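# Reading the Porches on Drekham Street

Project report, Architectural History elective
Group: Lensa Tekleab, Damián Tapia, Fuad Gebreyes
Advisor: Mulugeta Wubshet

## What we set out to do

We all walk down Drekham Street to get to campus, and until this fall none of us had really looked up. Damián was the one who stopped in front of the yellow house at the corner and asked why its porch columns were fat at the bottom and skinny at the top, when the ones next door were straight all the way. That question became the project!

Our goal was to survey the front porches on one side of the street, work out which features were original and which had been replaced, and see whether the porches could tell us anything about when the houses went up. We covered 29 houses between the Pover Street bridge and the old Ustwood school.

## How we worked

Each house got one sheet. On it we sketched the porch from the sidewalk and noted the roof shape, the columns, the railing, the brackets under the eaves, the steps and whatever the floor was made of. We stayed on the public sidewalk unless somebody invited us up (four owners did, and one of them gave us lemonade and a forty-minute history of her gutters).

Lensa drew, Fuad measured where we had permission, and Damián kept the list of terms. We changed that list a lot. At first we wrote "fancy bit" for anything with a curl in it. By October we could tell a spindle frieze from a row of brackets at thirty paces, and we went back and redid the first 11 sheets because they were too vague to use.

## What we found

The porches fall into three loose families.

**Spindlework porches.** There are 12 of these, mostly at the bridge end. They have turned posts, a frieze of small spindles hanging under the roof, and brackets where the posts meet the beam. The turned parts repeat from house to house. Fuad laid tracing paper over our post profiles and found the same bead, vase and ring in the same order on seven houses in a row, so we think they came from one supplier, possibly one catalog page.

**Bungalow porches.** These have short tapered columns on brick piers, wide eaves and exposed rafter tails. The yellow house is one of them. We loved these the most. The piers are wonderfully heavy, and on a few of them the bricklayer turned every fourth course on end for no structural reason that we could find.
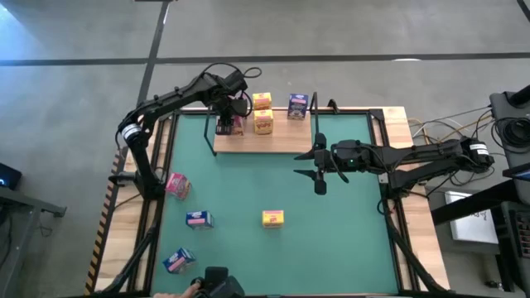 **Rebuilt porches.** Everything else. Some have wrought iron supports from a later remodel, some are plain square posts, and two have been glassed in completely. We nearly skipped these, and that would have been a mistake. On one of the glassed-in porches you can still see the ghost of the old railing on the clapboards, a pale line where the paint builds up differently. The height of that line matches the spindlework houses on either side, so we moved the house into a "probably spindlework once" column.

## Dating the houses

This was the hard part. Our first idea was to go by style alone, oldest at the bridge and newest at the school. Vivek Agarwal at the Wannasri Reading Room talked us out of it very kindly. He showed us that owners often put a new porch on an old house, and he pulled the fire insurance maps so we could compare footprints.

The maps draw porches with a dashed line. On four lots the dashed line runs across the full front on the earlier sheet and wraps around the side on the later one, so those porches were clearly enlarged. The yellow house has a small square stoop on the earlier map and the full bungalow porch on the later one. Its columns are younger than its walls! Damián was delighted and has told everyone.

## Problems

- Our measurements from the sidewalk are weak. We estimated heights by counting clapboards, and clapboards vary.
- Vinyl siding hides a lot. We left several "original?" boxes blank.
- We disagreed about what to call a column with a square base and a tapered top that isn't on a pier. The glossary in the back says "tapered post" and Lensa would like it noted that she voted for "half column."
- The uphill end got less attention than it deserved, as it was January by then and the sketching was miserable.

## If we kept going

We would do the other side of the street first, since the bridge end there looks like more spindlework from a distance. We'd also like to ask owners about attic finds. One family has a box of loose spindles saved from their old frieze, and comparing those with the ones still hanging next door would settle the one-supplier question much better than tracing paper can.

Copies of all the sheets are in a binder at the Wannasri Reading Room, filed by house number. Corrections are welcome, especially from anyone who remembers what number 29 looked like before the awning.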